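Clakstead Lunch Club: progress report to the Hostarden Fund
24/01/2022
3 shares | 7 comments

The club has now run for 14 weeks of the grant. Attendance dropped in October when the bus route changed and has since come back. Most members live within walking distance, and the rest share rides.

Spending is on budget except for food, where rice and cooking oil cost more than we planned. We moved money from printing to cover it. The second freezer is in use. We have not yet found a weekend cook, and five members have asked for a Saturday meal.

Next quarter we plan to start the low-salt menu and finish food safety training for new helpers. We ask that the unspent travel money be carried forward.
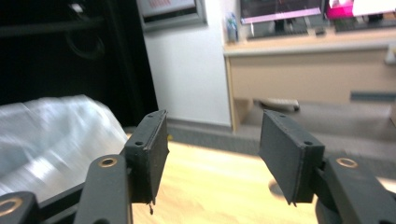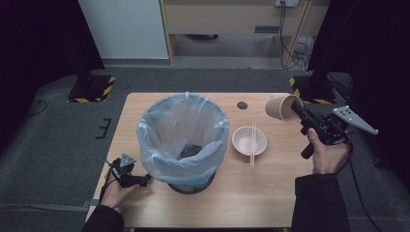

Aurelia Grecu: Please keep the noon start. The one o'clock trial in the fall was too late for those of us who take pills with food.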